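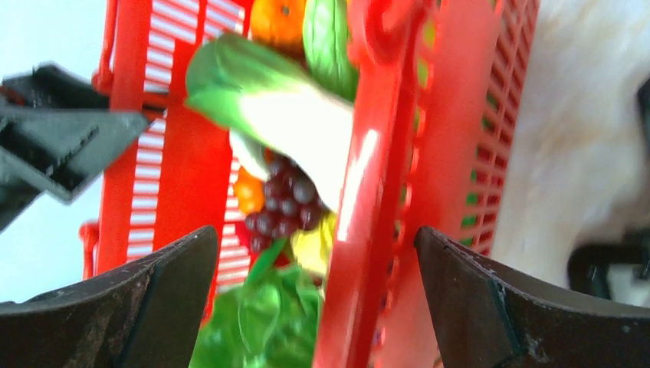

Red basket, handle across the produce.

March, 7.15 am

Pole sessions at the Tipoki room, second block. Notes mostly for me and Wálter Huamán, who takes the evening group from here.

Warm-up cut to 13 minutes. Shoulders and wrists first, then hips. The old order had people on the pole with cold forearms and the grip went early. Still too much talking from me between sets.

Basic fireman spin, both sides. Everyone favours the right. I want the left side done first from now on, even if it looks ugly. Chair spin after that, then walks around the pole as recovery - toes pointed, outside arm long, no rushing.

Climbs: 20 seconds on, 60 off. Two rounds was plenty. Third round the knees were slipping and I called it. Bruising on the top of the foot is normal in the first few weeks but Wálter should check for anyone climbing on the ankle bone.

Grip: tried the Surnia chalk against the Pukari liquid. Surnia was fine for spins and left a grey film that took ages to wipe off. Pukari better on climbs for me, no opinion yet on humid evenings. Don't use either on the powder-coated pole.

Pole 2 has a slight tick in spin mode at the base. Locked it to static and put tape on the collar. Need to ring Wirkosska about a bearing. Bolts on 1 and 3 checked and snugged up.

Music too loud for counting. Playlist runs 23 minutes, so it repeats halfway through the floorwork.

To do
- second crash mat, the thin one has a split seam
- more microfibre cloths
- film my own left side invert before I teach it
- ask Wálter whether his lot are ready for the cross-knee release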